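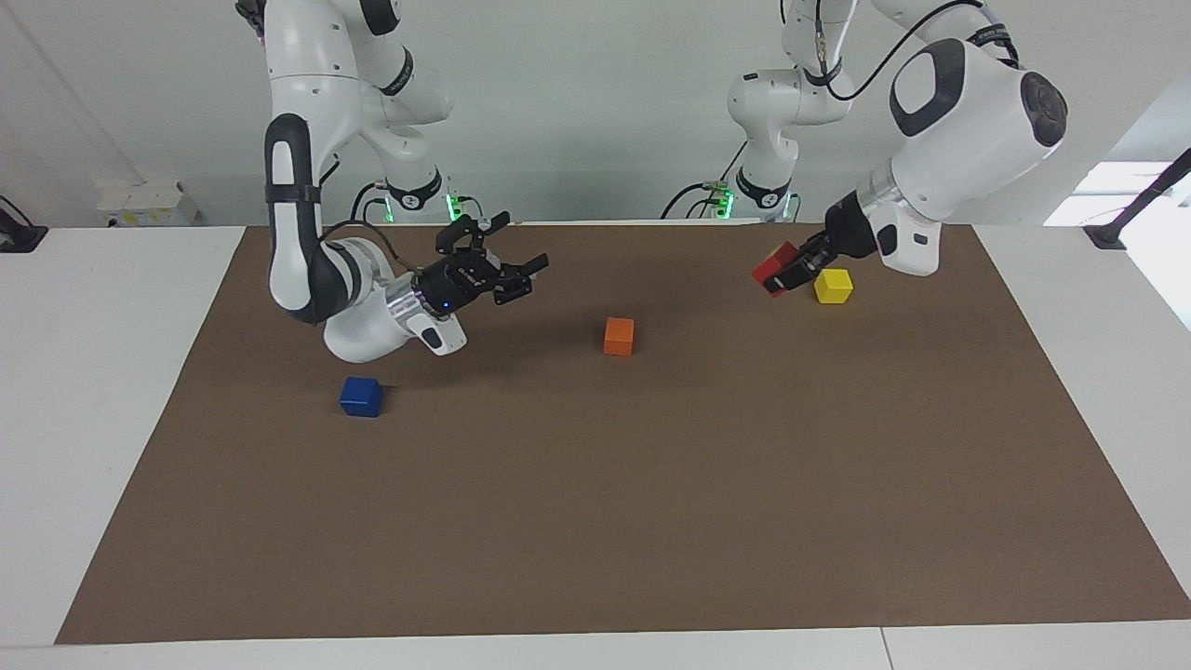 What I learned going back to hotel school at fifty-three

I promised several of you that I'd write up the course once it was over, and then January came and went and I still hadn't done it, so please accept my apologies and put the kettle on, because I have a lot to say.

For those who are new here, I ran the breakfast room at the Pons for a long time. The Pons is the old hotel by the river in Zusbridge, 77 rooms, with the green awning that everyone uses for giving directions. I started there carrying trays when my daughter was in kindergarten and I ended up running breakfast because the woman who ran it before me moved to Arizona and handed me her keys on a Friday afternoon kind of whim. I'd never studied any of it. I knew how many eggs to put on and which guests would be cross before coffee, and that carried me a surprisingly long way.

Then last year they asked if I'd like to move over to the front office as assistant manager, on the condition that I take the evening certificate in hotel operations at the community college. The hotel would pay half. My half was $2,119, which I had to sit down and look at for a while. My husband said I'd spent more than that on the bathroom and got less use out of it, which is unfair to the bathroom, but I signed up.

The first night

I got there much too early and sat in the car eating a banana. There were 19 of us in the class, and I would guess I was older than all of them by ten years, except for a very nice man named Curtis who had just sold a dry cleaner's and wanted to open a bed and breakfast with his sister. Most of the others were already working somewhere, at the motels out by the highway or the conference place, and a few were straight out of high school and had that way of sitting very low in their chairs.

Our teacher was Kwadwo Agbeko. He had worked in hotels in four countries before he came to teaching, starting in the laundry, and he wore a tie every single evening even when the heating was stuck on and the rest of us were fanning ourselves with the handouts. He shook everyone's hand at the door that first night and asked our names, and the following week he shook our hands again and knew them all. He didn't make a thing of it. It wasn't until the third week that he asked us how it had felt to be greeted by name, and then we spent an hour and a half on arrivals.

I have been in the business half my life and I don't think I'd ever spent an hour and a half thinking about an arrival. At breakfast, people just appear. They come around the corner in their socks, some of them, and you pour. But a guest walking in from the parking lot has been driving or flying or arguing, and they want to set something down. He had us act it out, with one person being the tired guest and another at the desk, and I was terrible at the desk. I talked the whole time. I told my pretend guest all about the breakfast hours and the river walk and where to get a decent sandwich, while poor Curtis stood there with his pretend suitcase. Mr. Agbeko let me run all the way to the end and then asked Curtis what he remembered. Curtis remembered the sandwich.

So I've been working on that. (You may feel, reading this blog, that I have more work to do.)

The numbers part

I was dreading the numbers. I'd warned everyone at home that I would be unbearable during the revenue weeks, and I believe I was. We had to learn occupancy, average rate, and a third one that puts the two together, and for two weeks I got them mixed up in every possible combination. My daughter made me flash cards. She is in college herself now and enjoyed this a great deal more than was kind.

What finally helped was doing it with the Pons. I took a made-up night with 900 dollars' worth of rooms sold on one side of the page and a different night with more rooms sold but cheaper, and I worked through what was left after you paid for cleaning each one, and the sheets, and the little soaps, and yes, the eggs. All of a sudden it was about something I could picture. A room sold for very little still has somebody sleeping in it who wants breakfast. I'd stood in that breakfast room on jam-packed mornings when we were running out of everything, thinking what a wonderful week the hotel must be having, and now I wonder about some of those weeks.

We also had to learn the booking software. The college teaches on Flivex, and at the Pons we have something much older that the night man guards like a family recipe, so I was learning one at school and a different one at work and pressing the wrong keys on both. I checked a couple into a room that was being painted. They were lovely about it. I walked them down the hall myself to another one and carried the smaller bag, and the wife told me about her knee operation, and we ended up having quite a nice time.

If anybody reading this is about to learn one of these systems, my only advice is to write your own cheat sheet by hand, in your own words, and tape it where you can see it. Mine said things like "DON'T press the one with the little bed" and it got me through.

The placement

Toward the end we each had to spend two weeks in a department we'd never worked in. I asked for front desk, thinking I was being clever and getting a head start, and Mr. Agbeko put me in housekeeping.

I'll admit I was a bit put out. I thought I knew housekeeping. I'd eaten lunch with those women for years! I knew their kids' names and who was allergic to what. But I had never done a floor with them, and by ten in the morning on my first day my back was asking me serious questions. I did my rooms with Odile, who has been there longer than I have, and she let me struggle with a fitted sheet for exactly as long as she could stand it and then showed me how to do the far corner first.

She reads a room when she opens the door. She'd stand there for a second with her hand on the cart and then say something like, they have a baby, leave extra towels, or, this one works at the desk all night, move the lamp back where he had it and don't tidy his papers. I'd been proud all those years of knowing who took their eggs over easy, and upstairs there was Odile, knowing all of that and more, and guests mostly never meet her. When I went back to the front office one of the first things I did was ask if the desk could have ten minutes with her in the mornings. We do it by the linen closet at a quarter past nine. It's the most useful ten minutes of my day, and she brings better gossip than we do.

I wrote my final paper on that, on what the desk doesn't know and housekeeping does. I got a good mark and one comment in the margin – "shorter!" – which my family has now had printed on a mug.

The end of term

We had our last class dinner at Mamis, the place with the long tables on Orchard Street, where you really must have the beans. All of us came but one, who had a shift. Curtis and his sister had put an offer in on a house by then, and he'd brought pictures of it to pass up and down the table, and we all gave him a great deal of advice about hot water. Have more of it than you think. Every one of us said so, from the high school kids on up.

Mr. Agbeko gave a short speech. He thanked us for our patience with the heating and said he hoped we would all be guests somewhere before long, because people in our line of work forget to be. I've thought about that since. My husband and I hadn't stayed in a hotel for six years. I always said it was a busman's holiday, and that I'd only lie there listening for the ice machine. But we went away for two nights in the spring, to a small place up the coast, and I tried hard to just be a person who was tired and wanted to put her bag down. The young woman at the desk said good evening, told us one thing (the stairs were to the left) and gave us the key. I could have hugged her. I did go and look at the breakfast room before bed, I couldn't help that, and they had the juice in the wrong place, so you had to cross the toast line to get to it.

A few people have asked me whether it was worth doing at my age. I'd say yes, if you have someone at home who'll make supper two evenings a week and if you don't mind being the slowest at something for a while. I minded more than I expected to. There was one night in the second month when I sat in the car again, with no banana this time, and came very near to driving home. Then one of the low-sitting kids knocked on my window to ask if I'd understood the homework, and I hadn't, and he hadn't, so we went in together.

I'm on the desk most evenings now, three to eleven. If you're passing through Zusbridge do come and say hello, and I'll try to tell you only one thing.

Next time I'll finally post the baked oatmeal recipe from the old breakfast room, which I know is what most of you are here for. I need to work out how to cut it down from hotel quantities first, because my last attempt filled two roasting pans and the neighbors are being polite about it.

Last updated in January

Contact me | Copyright, all posts and recipes are my own, please ask before reprinting | Back to top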